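Wire rack, before it goes back in the pantry 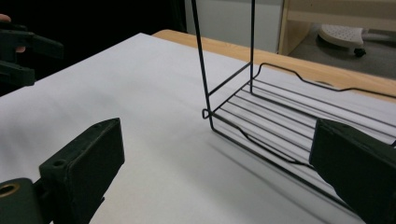 Black wire rack on the table, sheet underneath.

I put the sheet down to save the tabletop; bare wire ends scratch. One post leans slightly, so I checked the joints with a square. The lean was 3 mm over the height of the lower shelf — within what I can live with. Thin slats sag under jars, so glass goes on the pantry floor and the rack gets tea and dry pasta. Weight limit for now is 4 kg per shelf. Adjoa wants spices on it too. I'll measure the lean again in May.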